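Notebook, bench 2, December

Carrying on from the last entry, where I ran out of page halfway through grumbling about clause 4 of the house rules for simulated trials. I've now read the whole draft twice. It is meant to cover everything we run in simulation before it goes near the Hindlow cell, and it leans heavily on the Kováčik checklist, which we adopted in the spring after a rather short discussion.

My trouble with it hasn't changed. Most of the rules tell you to write something down. Very few tell you what to do when the thing you've written down looks bad.

Clause 1, naming of runs. Fine. Scene name, policy name, seed, initials. I had two runs last month with the same name and different seeds and lost a morning over it, so no complaint from me.

Clause 2, success to be defined before the run. Agree in principle. In practice the definition for the door task reads "door open", and the script calls it open at 23 degrees. Where did 23 come from? I asked, and the answer was that it was in the Cekmont config when we got it. So our written standard for success is a number inherited from someone else's file, for a different cabinet, with a hinge on the other side for all I know. If we want to keep 23 we should say why. If we can't say why, take the figure out and set it from what the next step needs, e.g. enough room for the gripper to go in and come out with something in it.

Clause 3, minimum number of episodes. The draft says 200. I ran 200 on the cabinet task, same policy throughout, and 145 came back as successes by the script. That is 72.5 per cent and I wouldn't put it in a report. I went through the replays by eye and there are runs in the 145 where the door is past the mark but the fingers have slid down the handle and are levering on it in a way that a real handle would not put up with. Simulated contact forgives a great deal. The checklist has no box for "succeeded, but I didn't like it".

Suggested wording, to be argued over: a run counts as a success only if the end condition is met AND contact force at the handle stays under 65 N throughout. The 65 is my own number, from the pull test we did on the spare handle in the workshop, with a margin taken off. The test sheet is in the blue folder. At least it came from a handle.

Clause 4, the one I was grumbling about. "Scenes should be realistic." Realistic how? Floor friction? Light? Hinge stiffness? Zevgate scenes look lovely, and I think that is part of the problem. A nice wood floor and a pot plant make people trust the physics more than they ought to. Somebody at the last review said a scene was "basically our kitchen", and it had the default damping on every joint in it. I'd split the clause in two, one line for how it looks and one for how it behaves, and only the second should have any bearing on whether we move to hardware.

Clause 5, randomisation. Draft says to vary object positions. Nothing about varying the hinge, the handle or the friction. Varying where the cabinet stands is the easy bit. Left a note in the margin of the shared copy.

Clause 6, keep one still from each batch alongside the numbers. I was against this when it was proposed – thought it would be used to prettify reports – and I still half think so. But it does at least make you look at the thing. Cabinet task, stage after approach, fingers on the handle:
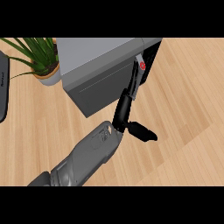 A note came back on my margin comments before I'd finished this page, unsigned, and I'll copy it in so it's on record: You are asking a checklist to do the job of a review. If we put a force limit, a hinge range and a behaviour test into the rules, people will tune to those instead, and in six months you'll be writing the same complaint with different numbers in it. Keep the rules short and make somebody watch the replays.

Fair, up to a point. I don't trust "make somebody watch the replays" either, as it's the first thing to go when we're busy. Who watches, how many, and what are they allowed to reject? If that isn't written down it won't happen. And a force limit that people tune to is still a force limit. I'd sooner have a policy tuned to stay under 65 N than one tuned to reach 23 degrees by any means going.

Replied along those lines, slightly more politely.

Clause 7, move to hardware. Says "when results are satisfactory". Crossed out on my copy. Proposed: reduced speed on the first day, one person on the stop with no other job, no hands in the cell, and the simulated success rate NOT quoted as a reason for skipping any of it. The risk assessment for Hindlow already says most of this, so clause 7 could simply point to it. Two documents saying nearly the same thing is how we ended up with two different speed limits last year.

To do:
Re-score the 200 with the force limit in, keep the old scores next to the new ones.
Ask Cekmont about the 23.
Check whether handle force is logged at every step or only at the end. If only at the end, the re-score is worthless and I'll have to run the lot again.
Hinge damping: measure the real one, spring balance will do.

16:40. Force is logged every tenth step. Not good enough to catch a spike. Running again overnight.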